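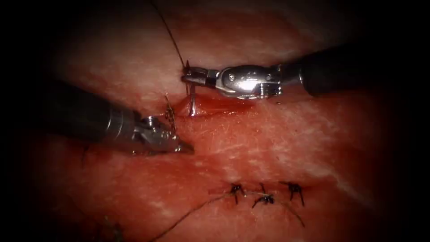 Communiqué de presse
2 juillet 2023

Kestow publie Esier, bibliothèque d'échantillons consacrée aux flûtes et percussions andines

Kestow annonce la disponibilité d'Esier, une bibliothèque d'instruments virtuels réunissant des flûtes de Pan, des flûtes droites à encoche et des percussions de l'Altiplano. Le produit est livré au format Fistix, le lecteur d'échantillons maison, et fonctionne en version autonome ou comme module VST3, AU et AAX.

Esier comprend 37 instruments, répartis en deux catégories : vents et percussions. Les vents couvrent plusieurs tailles de siku, de quena, de quenacho, de tarka et de moseño. Les percussions regroupent des bombos, des wankaras, des caisses à timbre et des sonnailles de sabots. Chaque instrument a été joué par un interprète unique, afin de conserver une attaque et un vibrato homogènes sur toute la tessiture.

Prise de son

Les enregistrements ont été dirigés par Édgar Ticona, facteur d'instruments et fondateur de l'atelier Ticona, dont proviennent la plupart des flûtes utilisées. Les sources ont été captées en 24 bits et 96 kHz dans une pièce traitée à faible temps de réverbération. Trois positions de microphones sont fournies : un couple statique à large membrane en proximité, un microphone à ruban placé à hauteur de l'embouchure et un couple omnidirectionnel à distance. Les trois signaux sont alignés en phase et réglables séparément dans le mélangeur de Fistix. Aucune compression n'a été appliquée à l'enregistrement ni au montage.

« Sur un siku, le bruit de souffle fait partie de la note. Nous l'avons enregistré avec elle, puis une seconde fois seul, pour que l'utilisateur puisse en régler le niveau », précise Édgar Ticona.

Les deux rangées du siku, ira et arka, ont été échantillonnées séparément. Elles peuvent être affectées à deux canaux MIDI distincts, ou réunies sur un seul clavier avec une alternance automatique des rangées et un placement stéréophonique ajustable. Les tarkas et moseños sont proposés en jeu solo et en ensemble. Les ensembles ont été enregistrés avec les musiciens jouant simultanément, et leurs écarts de justesse ont été laissés tels quels. Un réglage permet de ramener progressivement l'accord au tempérament égal.

Articulations et programmation

Les vents disposent de notes tenues, de notes courtes, d'attaques percussives, de coups de langue doubles, de glissandos ascendants et descendants et de transitions legato réelles sur les quenas. Le changement d'articulation s'effectue par notes de commande, par vélocité ou par contrôleur continu, au choix de l'utilisateur. Les percussions sont échantillonnées avec jusqu'à 16 couches de vélocité et une rotation d'échantillons sur chaque frappe. Les frappes sur peau, sur cercle et sur fût sont accessibles individuellement.

La bibliothèque est accompagnée de 474 motifs MIDI, classés par genre, par mesure et par tempo. Les motifs peuvent être glissés directement depuis le navigateur de Fistix vers la piste du logiciel hôte. Ils restent modifiables et ne contiennent aucune donnée propriétaire.

Configuration requise

Windows 10 ou macOS 10.15, versions 64 bits uniquement. Processeur Intel, AMD ou Apple Silicon, ce dernier étant pris en charge nativement. 8 Go de mémoire vive, 16 Go recommandés pour l'utilisation simultanée des trois positions de microphones. Installation sur disque SSD recommandée. Fistix est inclus et ne nécessite pas de licence séparée. L'activation se fait en ligne, ou par fichier de réponse pour les postes non connectés.

Prix et disponibilité

Esier est disponible en téléchargement sur le site de Kestow au prix de 200 euros TTC. Les utilisateurs enregistrés d'une autre bibliothèque au format Fistix bénéficient d'un tarif réduit, affiché dans leur espace client après identification. La licence autorise l'installation sur deux ordinateurs appartenant au même utilisateur.

Une mise à jour gratuite est prévue en août. Elle ajoutera la prise en charge du MPE pour les quenas, ainsi que l'import de gammes au format Scala. Le manuel est fourni au format PDF en français, en anglais et en espagnol. Des démonstrations audio, avec et sans traitement, sont en écoute sur la page du produit.

Contact presse : service de presse de Kestow, formulaire en ligne, rubrique « Médias ». Des licences d'évaluation sont accordées aux journalistes sur demande.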